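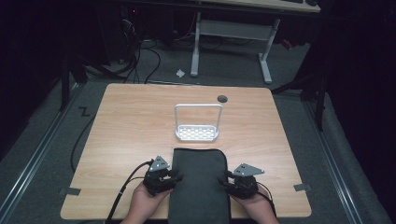 How long should a self-hypnosis recording be for a beginner? Eleven minutes is enough for most people, and if you are tired in the evening you can make it even shorter.

I write this page for those who want to make a recording with their own voice. Many of my readers have bought ready programs and they tell me the same thing: the voice is nice, but after one week it starts to irritate them. Your own voice is strange to hear in the first days, then it becomes ordinary, and ordinary is good for this work.

One word before you begin. Self-hypnosis is a way to relax and to practise a thought. It does not replace a doctor. If you have epilepsy, or if you have ever lost contact with reality, please ask a doctor first. And do not play any such recording while you drive, cook or look after a small child.

1. Choose one subject

Take one subject only. "I want to sleep better, eat less sugar and be brave at work" is three recordings. My first one was about waking at four in the morning and starting to think about money. I kept this subject for the whole of August and did not touch anything else.

Write it as a sentence in the present tense, with words you use at home. "When I wake in the night, I turn on my side and let my shoulders go heavy" is good. "I am a being of perfect rest" did nothing for me, but Mavis Iwasaki, who reads my drafts, likes sentences of this kind, so try both.

2. Write the script

A script has four parts: the settling, the going down, the suggestion and the coming back.

The settling is about breath and body. Start at the feet or at the forehead, it is the same. Leave out any part of the body which gives you pain at present.

For the going down I use a staircase. Some people dislike stairs, and then a path to a lake or a slow lift will do. Count from 11 down to one. Older books ask you to count from 100, and I have tried this, but I was bored at 70 and asleep before 40.

The suggestion is your sentence, said five times, with small changes between. Do not hurry to the next one. Put a silence of three slow breaths after each.

The coming back must be there even in a recording for the night. Make a separate ending if you use the same script in daytime: "I count to five, and at five my eyes are open and I am awake." For the night version say only that you may continue into sleep, and that you will wake easily if somebody needs you.

My present script has 948 words. With the silences it takes the eleven minutes I mentioned. Read yours aloud with a clock once before you record, because on paper it always looks too short.

3. Record it

A telephone is good enough. Put it on something soft, a little to the side of your mouth, so that the letters P and B do not knock. Close the window and switch off the fridge if it is near (and write a note to switch it on again, I have lost a box of fish this way).

Speak more slowly than feels natural, but do not make a special "hypnosis voice". Arlo Marchetti wrote to me that he recorded his script in a whisper and it made him nervous, as if someone was hiding in the room. Use the voice with which you would read to a sick friend.

If you make a mistake, stay quiet for a moment and say the sentence again. You can cut it later — or leave it. I have left two mistakes in mine and now I do not hear them.

4. Music or no music

I prefer none. If you want it, choose something without melody and keep it much lower than the voice. Rain is pleasant for many people, but for some it means a visit to the toilet.

5. Listen

Listen once a day, at the same hour if your life permits it. Lie down or sit with your back supported. When thoughts come, let them come and return to the voice. You do not need to feel "under". I often feel nothing special, only a heavy arm.

Keep the same recording for three weeks before you change the text. Write one line in a notebook each morning. After the three weeks read the lines together, and if nothing is different, change the sentence in part three and keep the rest.

If you fall asleep each time before the suggestion, listen sitting up, or earlier in the evening. If you feel worse after listening, stop, and speak with someone you trust.

Shared 5 times — 11 comments

Related pages
Writing a staircase that does not frighten you
Hand warming for beginners
Marama Ruawai: my notebook after three weeks
Counting down or counting up?
When a suggestion is too long

Contact — Copyright Paloma Begay — Back to top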